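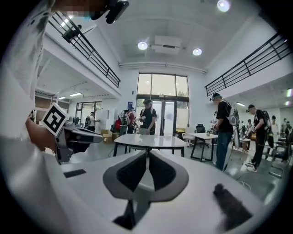
Main hall, seen from the ground floor. The mezzanine railings are at the upper left and upper right.

Amateur Radio Licensing Course
Handout 5: Feed Lines, SWR and Losses
Instructor: Silvan Ruchti. Lab sheets: Lorna Sison
Revised 2025-09-03

5.1 Why the feed line matters

A transmitter delivers power to the antenna through a feed line. Some of that power is lost as heat on the way. The loss depends on the type of line, its length, the frequency, and how well the load is matched to the line. Keep these four apart when you work the problems. Most wrong answers on the last problem set came from mixing up matched loss and mismatch loss.

5.2 Characteristic impedance

Every line has a characteristic impedance, Z0, set by the size and spacing of its conductors and by the insulation between them. It does not depend on length. Common coaxial cable is 50 or 75 ohms. Ladder line is usually 300 to 600 ohms. An ohmmeter will not read Z0.

5.3 Standing wave ratio

If the load impedance equals Z0, all the power reaching the load is absorbed. If not, part is reflected, and the forward and reflected waves combine into a standing wave. For a purely resistive load R:

SWR = R / Z0 or Z0 / R, whichever is greater than 1

Example: a 34 ohm load on 50 ohm line. SWR = 50 / 34 = 1.47. Reflection coefficient = (50 – 34) / (50 + 34) = 0.19. Reflected power is the square of that, or 3.6 percent.

A low SWR at the transmitter end does not prove that the antenna is good. Line loss weakens the reflected wave twice, once in each direction of the round trip, and the meter shows a better figure than exists at the feed point. A dummy load also gives a low SWR.

5.4 Matched loss

Loss is given in decibels per 100 feet and rises with frequency. Always read the table at the band in use.

Example: a line with 3 dB of total matched loss passes half the power. With 18 watts in, 9 watts reach a matched load.

5.5 Velocity factor

A wave travels slower in a cable than in free space. Solid polyethylene coax has a velocity factor of 0.66, foam types near 0.8. An electrical quarter wave in feet is 246 × VF / f, with f in MHz.

5.6 Lab

Bench A uses the Clurketti meter, bench B the Palside. Zero the Palside before each reading – its needle drifts. Record SWR at both ends of the long coil and enter the results on the lab sheet.

Reading for next time: Varamard, chapter 5, baluns and common-mode current.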